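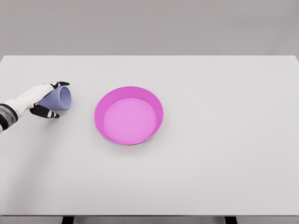
Do I have to charge the phone to 100 percent before I turn it on for the first time?
Anything above 30 percent is enough to get through set-up. The sticker on the Wusby's screen film says to charge it fully, but that advice is left over from older batteries.

4. First charge and battery settings

4.1 Plug the phone in with the cable from the box. The "fast charge" label on the lock screen means only that a fast charger was detected. It says nothing about the speed you are getting.

4.2 Hold the side key until the logo shows. Choose a language, then join Wi-Fi.

4.3 When Lamomer asks to "optimize your experience," tap Not Now. The tool closes apps in the background, and most of them open again within a minute. You can turn it on later under Settings > Care.

4.4 Go to Settings > Battery > Charge Limit and pick 85. The maker claims this slows battery wear. We can't confirm by how much, but the setting costs you little if you charge every night.

4.5 Install the March update if it is offered. Version 1027 and earlier show the charge limit as on even when it has switched itself off after a restart. Check it again once the phone is back up.

Note: The box says 3000 mAh. Treat the "two-day battery" line next to it as advertising. With the screen at full brightness, plan on charging daily.

Note: Battery Health will read "Good" on a new phone. It may go on reading "Good" for a long time, so don't use it as proof that a secondhand Wusby is sound.

CAUTION: Do not charge the phone under a pillow or inside a closed bag. The heat warning can come up late.

CAUTION: Pakier wireless pads are sold as "made for Metwally phones," and the Wusby is a Metwally phone. It still has no wireless charging coil. The pad's light will come on and the phone will not charge.

If the charge limit is missing from the menu, go to section 9.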